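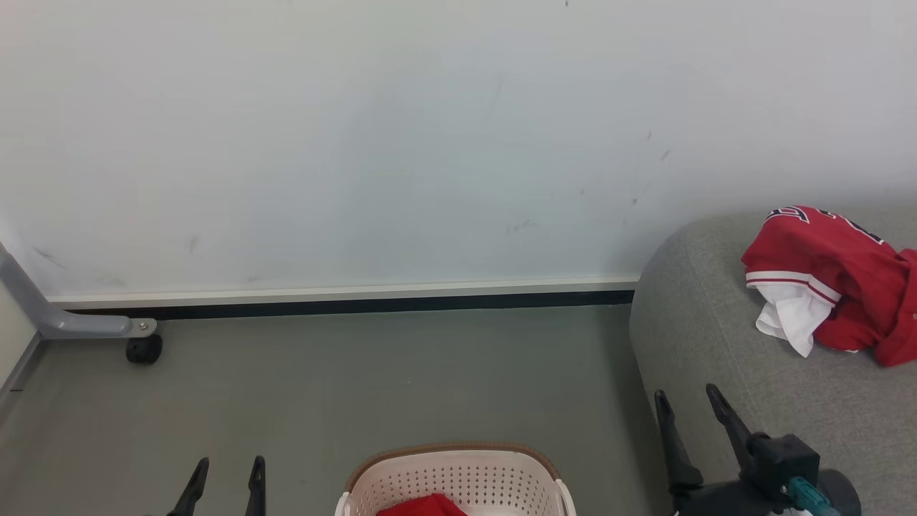
Verkcombe Sports Club: Kit and Laundry

Ask anyone at the club what they love about match day and you'll hear about goals, or the pies. Ask Guðlaug Þorgeirsson and she'll tell you about the hour afterwards, when the shirts come off and the real sorting begins. She has looked after our kit for 16 seasons and still gets excited about a good red!

And it is a lovely red. It's also a menace in the wash, which is why the basket matters so much. Guðlaug likes a plastic one with holes in the sides, so the air can get at whatever is waiting its turn, and she likes it right beside the sofa, because that is where jerseys end up whether you want them to or not. White things go in a separate pile (she has seen pink socks, and so have we).

Her method is simple. Lift each piece by a corner and let it drop open, so you can see what you've got before it goes anywhere.

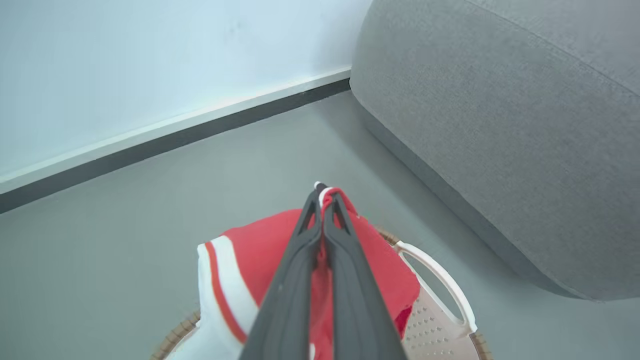 Then check the trim. White bands with a red stripe through them are the first place grass stains show, and a dab of plain soap worked in with a fingertip does wonders if you get to it early. Turn the lettering to the inside, fasten anything that fastens, and wash cool. Six shirts to a load is her limit, and she won't be argued with on that one.

Nahuel Barrientos, who took on the under-15s' kit in September, admits he used to cram the lot in together. "I thought a jersey was a jersey," he says. "Then she showed me one she'd washed for years next to one I'd washed for a month. Mine looked older!"

He now hangs everything by the hem, well away from the radiator, and has become nearly as keen as she is. The two of them are already debating whether the Prelville away strip should be folded or rolled.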